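In Defense of Keeping the Box

My sister-in-law thinks I have a problem, and the problem is boxes. Good boxes, I mean, the stiff kind with a lid that sighs when you lift it. I keep them. I kept the one my headphones came in, and the one from the Ruvum desk lamp that died two summers ago (the lamp is gone, the box holds stamps). And I am here to say that the people who rip everything open and flatten the cardboard by dinnertime are missing out.

I got my start at a camera shop, back in 2000. It was a narrow little place with 20 feet of counter, and we put every single thing back in its own box at closing. I hated it for a month. Then I opened the stockroom one morning in April, before the lights had warmed up, and there was the whole wall of matching cartons, labels out, and I thought, oh, okay, I get it now.

A box that matches its neighbors does half your tidying for you. Stand them up in a bin like books and you can grab one without disturbing the rest. Lay them flat on a shelf of their own and you can read the fronts from across the room! What I can't stand is the pile, where the one you want is always at the bottom and you end up holding four others against your chest with your chin.

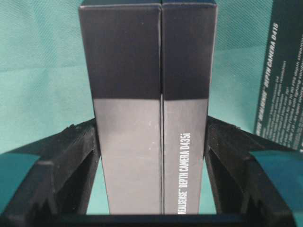
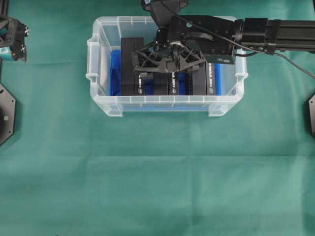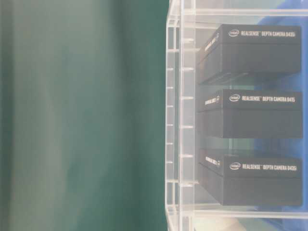
Dark cartons standing close together, then upright in a clear bin, then lying flat in a clear rack.

I go back and forth on which I like better, the bin or the rack. The bin wins on space. You can pick it up and move the whole row to the other end of the table, handles and all, and I love a handle. But the rack gives each box its own level, with air in between, and pulling one out doesn't make its friends lean over. My own rack is a secondhand Judetti with one shelf missing, and I still wouldn't trade it.

And see-through everything, please. I had opaque tubs for years, a set of 20 from Murakami that I bought on sale and felt very smart about. I wrote on them with marker. The marker rubbed off. For most of a winter I owned 20 identical mysteries — and I do not want to talk about how long it took me to find the tree lights.

Yes, boxes take up room. Mine have most of a closet, and my sister-in-law has measured it with her eyes more than once. But I sold an old Ranent radio last fall with its original carton and got a much nicer price than I'd hoped for, so she can look all she wants. The closet stays full.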